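Benddale 침구 정리 시연 데이터 안내
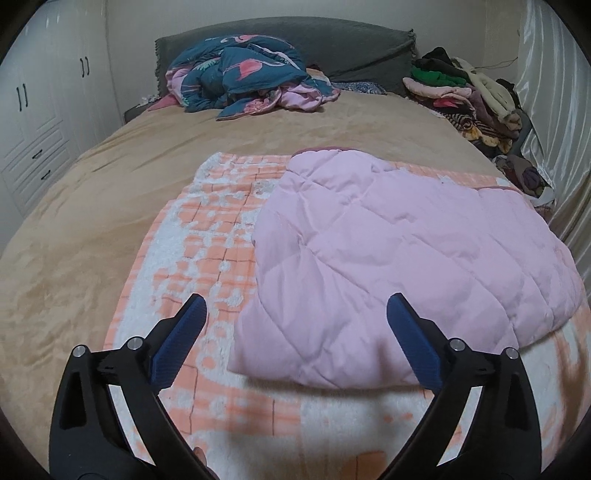
그림 1. 침대 발치에서 본 작업 장면. 체크무늬 담요 위에 접힌 연분홍 누비이불이 놓여 있다.

안녕하세요, Benddale을 찾아 주셔서 반갑습니다. 이 모음은 사람이 손에 그리퍼를 쥐고 직접 침실을 정리하면서 남긴 시연 기록입니다. 로봇 팔을 집집마다 들고 다니기가 워낙 번거로워서, 저희는 처음부터 손으로 보여 주는 방식을 택했습니다. 덕분에 평소 쓰는 방에서 평소 하던 대로 이불을 만질 수 있었고, 그 자연스러움이 이 데이터의 가장 큰 매력이라고 생각합니다.

구성
시연은 모두 142편이고, 다섯 집의 침실에서 모았습니다. 작업은 여섯 가지로 나뉩니다. 담요 펴기, 이불 접기, 접은 이불 옮기기, 베개 놓기, 옷 더미에서 한 벌 집기, 침대 위 비우기입니다. 편마다 영상, 손목 자세, 손가락 벌림 폭, 그리고 짧은 작업 설명문이 들어 있습니다.

시연할 때의 약속
시작할 때는 두 손가락을 벌린 채 잠시 멈춥니다. 천을 집을 때는 모서리나 접힌 선부터 잡고, 놓친 경우에도 녹화를 끊지 않고 다시 잡습니다. 이렇게 다시 잡는 부분은 지우지 마시고 꼭 한번 살펴봐 주세요. 저희 실험에서는 제법 도움이 되었답니다.

알아 두실 점
방은 미리 치우지 않았습니다. 그래서 작업과 상관없는 옷가지나 쿠션이 함께 나오는 편이 많습니다. 광각 렌즈라 가장자리가 꽤 휘어 보이니, 학습 전에 보정할지는 쓰시는 모델에 맞춰 정하시면 됩니다. 두꺼운 누비이불은 손가락 패드에 가려 잡은 지점이 잘 안 보일 때가 있습니다. 얇은 시트는 아직 넣지 못했고, 다음 판에서 보탤 생각입니다.

만든 사람들
시연은 Nazma Weerasinghe와 Anil Gowda가 맡았고, 설명문은 Niamh Coughlan이 한 편 한 편 읽어 가며 다듬었습니다. 잘못된 설명문이나 어긋난 시간 정보를 발견하시면 편 번호와 함께 저장소 이슈로 남겨 주세요. 작은 것이라도 고맙게 읽겠습니다.

마지막 수정: 2026-09-24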